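How to review a photo book with no page numbers?

Asked by Mitsuko Kobori, 19/09/2026

I am writing my first review of a photo book for the Rillwood reading club newsletter. The book is "Veltska", printed in 249 copies, and it has no page numbers, no captions and no text at all. How should I point the reader to one certain picture? My limit is 3712 characters with spaces. 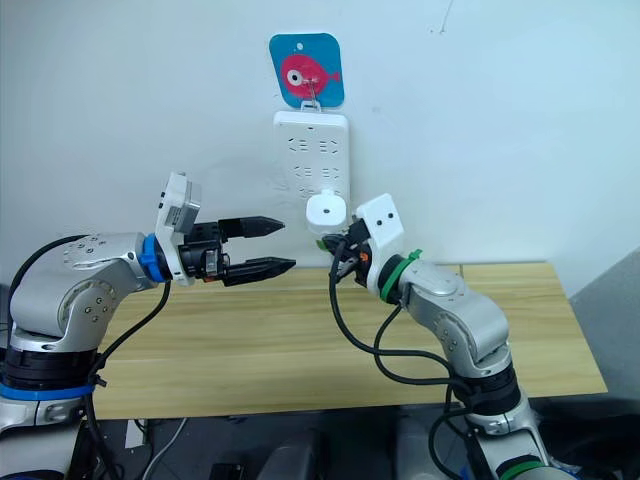 Also I am not sure how much I must describe. When a photo is quiet, my sentences become very long. For a wall with a pink cartoon fish on a blue card and a power strip hanging under it, would you write one sentence or a whole paragraph?

Answer from Desmond Escobedo

One sentence. Give the picture a short name of your own and use the same name through the review. You can also write "near the middle" or "the last spread" — readers will find it.

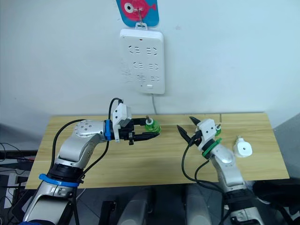

Length should follow how much the picture matters to your opinion. If you only want to show that the photographer likes plain things, "a white power strip on a white wall" is enough, and the six sockets can stay out. Save the space for the order of the pictures, which most short reviews forget.
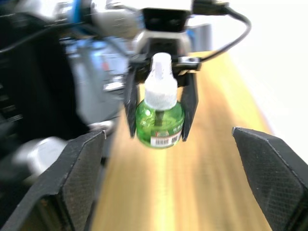
And put the publisher and the size of the edition at the end, on their own line.

Answer from fotar50

just count the pages with pencil?? i did it for a Bisgaard book, worked ok. not in a library copy of course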